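ペメロ式播種機

ペメロ式播種機（ペメロしきはしゅき、Pemero）は、トラクター直装型の不耕起・浅耕兼用播種機のシリーズ名。ブラッラウ社（Brallau）が開発、製造。主に麦類、大豆、緑肥作物の播種に使う。日本では輸入代理のマナラスタス商会が扱う。現場では単に「ペメロ」、または色から「灰色のやつ」と呼ばれることも。

概要

作業幅は機種により異なる。標準型で条数18、小型で12。どちらも三点リンク直装、折りたたみ式はない（後述の牽引型を除く）。ディスクで溝を切り、種子を落とし、鎮圧輪で押さえるという順序は他社の同種機と大差ない。違いは播種ユニットの支持方法で、各ユニットが平行リンクで独立して上下する。圃場の凹凸に条ごとに追従するため、播種深さのばらつきが小さいとされる。

重量はかなりある。小型でも前輪側にウェイトが要る場合が多い。

歴史

ブラッラウ社はもともと鎮圧ローラーの下請け。播種機の自社開発は後発で、最初の試作は技術者モフシン・アブデラジズ（Mohcine Abdelaziz）が担当した。試作機は既存のローラー枠に市販のディスクを付けただけのもので、条数は7。石の多い圃場でリンクのピンが折れ、この形のままでは市販に至らず。

二次試作で平行リンクを採用。ピン径を太くし、ばね圧を手元のハンドルで変えられるようにした。これが市販初代の原型。名称のペメロは開発が行われた集落の名による。

初代の販売台数は109台。少ない。しかも初期の出荷分は種子タンクの蓋の合わせが悪く、雨が入って種が固まる苦情が続いた。パッキンの変更で解消したが、中古で出回る初代には未対策のものが今もあるので注意が必要。蓋の縁に溝が一本なら未対策、二本なら対策済み。

二代目からは電動の繰出し装置を選択できるようになった。それまでは接地輪駆動のみ。

構造

播種ユニット
二枚のディスクをわずかに角度を付けて組み、V字の溝を切る。ディスクの内側にスクレーパー。粘土質の圃場ではここに土が詰まりやすく、作業中に止めて掻き落とすことになる。後継機ではスクレーパーの材質が変わっており、旧型にもそのまま付く。

繰出し部
溝付きロールを回して種子を送る。ロールは大粒用、中粒用、小粒用。交換に工具は不要だが、固定ピンが小さく、圃場で落とすとまず見つからない。予備を持っておくこと。クローバーなど極小粒の場合は底板の隙間も詰める。これを忘れると播種量が大幅に増える。

鎮圧輪
ゴム被覆の一輪式。湿った土では付着が多い。二輪のV型に交換できるキットがあるが、純正ではなくドランディア（Drandia）製。取付け穴の位置は二代目以降のみ合う。初代は枠の加工が必要になり、保証の対象外。
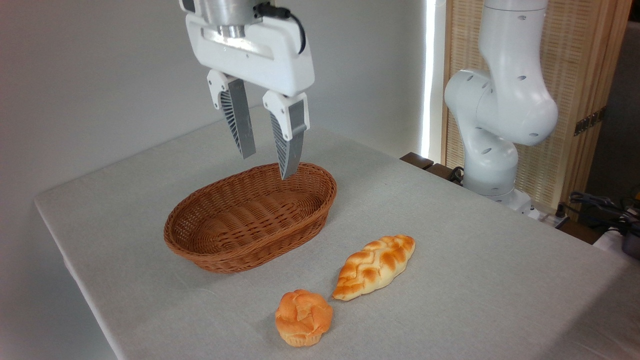 肥料タンク
標準では付かない。追加する場合は種子タンクの前に載せる形で、重心がやや前に寄るぶん持ち上げには有利。ただし運転席から種子タンクの残量が見えにくくなる。施肥の落とし口は播種溝と兼用で、種子に肥料が直接触れる点は以前から指摘がある。尿素を多く含むものは避けるのが普通。側条への変更部品は三代目で用意された。

マーカー
左右とも油圧。初代のみ左右同時に下りてしまう配管で、片側ずつ使うには切替弁を後付けする。自動操舵のトラクターが増えてからは、マーカーを外して使う農家が多い。

適応トラクター

小型で中馬力帯、標準型はその一つ上の帯が目安。馬力そのものより持ち上げ力で決まる。カタログの数字はタンクが空の状態なので、満タンで計算し直さないと足りないことがある。斜面の枕地で前輪が浮くという報告もこの見落としが多い。

油圧の外部取出しはマーカー用に複動一系統。電動繰出しを選ぶと別に電源の太い配線がいる。キャビン内の電源ソケットからとるのは不可、電圧が落ちて繰出しロールの回転が不安定になる。

播種量の調整

手順は次のとおり。ロールを選ぶ。目盛を説明書の表に合わせる。受け皿を各ユニットの下に置き、接地輪をハンドルで規定回数まわす。出た種子を量り、表と比べ、目盛を直す。もう一度。

説明書の表は乾いた無処理の種子を前提にしている。粉衣した種子は流れが悪く、目盛を上げる必要がある。どの程度かは薬剤と品種による。年が変われば同じ品種でも粒の大きさが変わるため、前年の目盛の使い回しは勧められない。

日本語版の説明書（初版）では小麦と大麦の欄がが入れ替わっている。後の版で訂正。

派生型

牽引型
広い圃場向け。枠が左右に折れ、移動時の幅が狭くなる。タンクは中央に一つで、送風機で各条に送る空気式。直装型とは共通部品が少なく、同じシリーズに含めるかは資料により扱いが異なる。

緑肥型
既存の作物の条間に緑肥をまく型。ユニットを間引いて条間を広げたもので、ディスクが小さい。トウモロコシの生育途中での利用が想定される。国内の導入は少数。

果樹園型
幅を詰めた型。試作のみで、市販はされなかった。

評価

エドガルド・パンガニバン（Edgardo Panganiban）は、圃場試験をまとめた報告の中で、播種深さの安定を長所に挙げた。特に前作の残渣が多い圃場で差が出たという。一方、残渣が濡れているとディスクが切りきれず、溝に押し込んでしまう現象（ヘアピン現象）は本機でも起きている。朝露の残る時間帯を避ければかなり減る、としている。

作業速度については意見が分かれる。ブラッラウ社は高速での作業が可能とするが、利用者の間では速度を上げるとユニットが跳ね、浅まきが増えるとの声がある。ばね圧を強めれば抑えられるものの、今度は軟らかい所で深く入りすぎる。結局は圃場ごとの調整。

価格は同クラスの国産機より高い。部品の納期も長く、ディスクのベアリングなどは規格品で代用する例がみられる。規格品を使う場合はシールの向きに注意。逆に入れるとひと春もたない。

保守

格納前に繰出し部の種子を完全に抜く。残った種が湿気で膨らみ、ロールが回らなくなる。ネズミの被害も多く、とくに種子ホース。ホースは外して吊しておくのがよい。

平行リンクのピンは給脂が必要。二代目の途中から無給脂ブッシュに変わったが、外見では判別しずらい。グリスニップルの有無で見る。ディスクは摩耗して二枚の接点に隙間ができたらシムを抜いて詰め、それでも隙間が残れば交換となる。

タンクの塗装は弱い。肥料を入れて使った後は水洗いし、乾かしてから蓋を閉める。

関連項目
不耕起栽培
平行リンク
鎮圧ローラー
緑肥
ブラッラウ社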